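Chapter 5

The Cell You Inherit

Most books on robot work begin with a new machine. It arrives on a pallet, the bolts are in a bag, the bag is where the packing list says it is, and the reader is invited to imagine a career spent in this happy state. Yours will more likely begin with a machine somebody else set up, a folder called FINAL_use_this_one, and a colleague who left in October.

This chapter takes such a cell and puts it in order. The cell is Sakby, a single-arm household manipulation setup that lives entirely in simulation. Students sometimes suppose that a simulated cell needs no upkeep. Nothing wears, nothing leaks, and the gearbox has no opinion about the weather. All true, and Sakby still managed to be out of service for most of a spring. Its joints were fine. What had gone off was everything the joints depend on: the table height in one file and the different table height in another, a mug whose collision shape belonged to an older and fatter mug, and a camera pose typed in by hand by a person who was evidently hungry.

We'll follow the repair in the order it was done, which is a poor order, and then give a better one in Section 5.4. You'll need the asset list from Chapter 4 and some patience with units.

5.1 What counts as the cell

A cell is whatever has to be right before the arm can do its job. In a factory you can walk round it with a tape measure and a bad mood. In simulation the boundary is a matter of file references, and people draw it too tight. They include the arm, the gripper and the controller, and leave out the furniture. But the furniture is what the arm runs into. The table, the chairs on either side of it, the frying pan and the mug all have a mass, a friction value and a collision mesh, and every one of those is a setting that can be wrong.

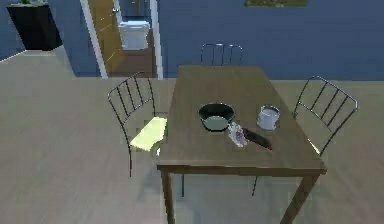 Liis Vanags objects at this point, and did so in the margin of the draft in green ink: "You're teaching them to service the chairs. I would freeze the room, lock the file and spend the whole week on the controller. If the furniture moves after that, somebody should lose their password." It's a respectable position. It works well wherever the room file can be locked, and Sakby's couldn't, because three other cells loaded it and each had its own idea of where the floor was.

So we service the chairs. The first pass through the Sakby log turned up 3,875 contact warnings from a single overnight run, of which 1,715 came from one chair overlapping the table edge by less than the thickness of a coin. The arm never went near that chair. The solver, however, spent the night prying the two apart, and the time step suffered for it, and the grasping suffered after that. Two weeks of gripper tuning had already been charged to the wrong account.

5.2 Choosing a test object

Before touching a gain, pick one object and use it for every check until the cell is healthy. Resist the temptation to pick a cube. Cubes forgive a great deal, and a cell that has only met cubes is in for a shock. You want something with a definite up, a grasp point well away from its base, and a shape that will show you a bad contact. The toilet plunger meets all these requirements and has the further merit that no one will borrow it for a demo. Standing on its red cup with that thin, straight handle pointing up, it gives you a vertical line to judge by, and a lean is easier to spot on a stick than on a mug. Place it, leave the arm parked, and let the simulation run. If the handle drifts with nothing touching it, your fault is in the contact settings or the cup's mesh, and you may leave the gripper alone for now.

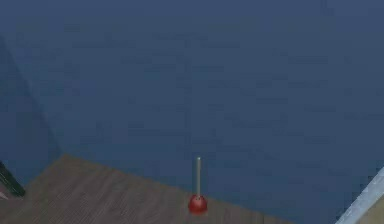 Myfanwy Parry's rule at Drumard was to run this check 5 times from the same saved state before believing it. Identical runs should give identical results. When they don't, look for a random seed that is being set somewhere helpful, such as inside the lighting script.

Record the following for each run: the object's start pose, its pose at the end, the time step, the friction pair, and the version of the room file. Write the version down even if you're sure of it. At Sakby everyone was sure of it.

5.3 Reading the contact log

The log prints one line per contact pair per step, in an order best described as personal. Begin by sorting on pair name, and collapse any pair that repeats for the whole run into a single entry. What remains will be short enough to read over lunch. Pairs that never involve the arm come first, since they're cheap to fix and they poison everything else.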